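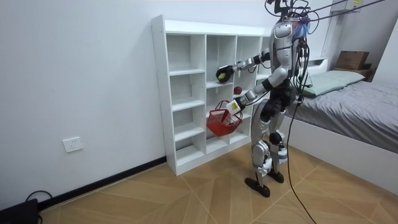
*Fig. 1. Robot at the white cubby shelf, small yellow-green ball in one gripper.*

## English paper piecing: does glue hold up as well as thread basting?

For my textiles project I made 2 lap quilt tops out of hexagons, one basted with thread and one with a glue pen. I used Vercombe cotton lawn for both (so soft!) and Drutgate paper templates, and I got a little carried away — the thread top has 1,075 hexagons and the glue top has 1,201.

Glue was way faster. I could fold a whole stack during one movie, and the corners came out nice and crisp. Pulling the papers was another story. Where I'd gone heavy with the pen, the seam allowance stuck and a few edges frayed when I tugged, so by the second row I was using tiny dots.

Thread basting took me most of October, but the papers popped right out and I reused nearly all of them. My whipstitches also look better on that top — I think the needle just slides through easier without dried glue in the fold.

Next I want to try the Hakim water-soluble pen on the border. I still have to pick a binding color for the glue one, probably the mustard.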